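4.3 Recording kettle demonstrations

The Ostholm quick card promises a usable policy from 87 demonstrations. Treat that as a sales figure. Plan on 122 and expect to throw some out.

1. Start the wrist view and both counter views before you move the arm.
2. Bring the gripper toward the kettle slowly.
3. Save the episode, then review every view before starting the next.

Views from one kettle session:
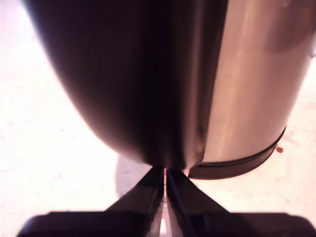
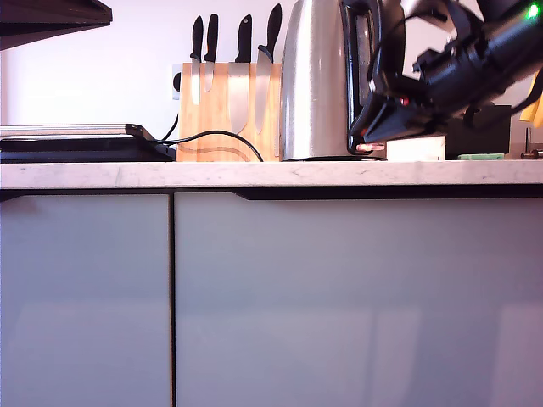
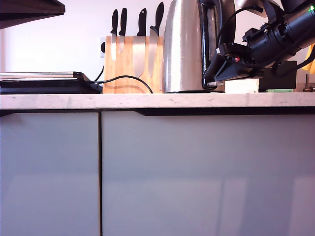
Jeanine Koster objects that 105 clean episodes beat any larger pile, and that reviewing each one wastes a Saturday. She may be right about the pile. Review them anyway.

CAUTION: The "auto-label success" option marks an episode good whenever the fingers close. It can't tell a handle from thin air. Leave it off.

Note: Version 2 of the Hasano exporter drops episodes with a missing view and gives no warning. Compare the episode totals after each export.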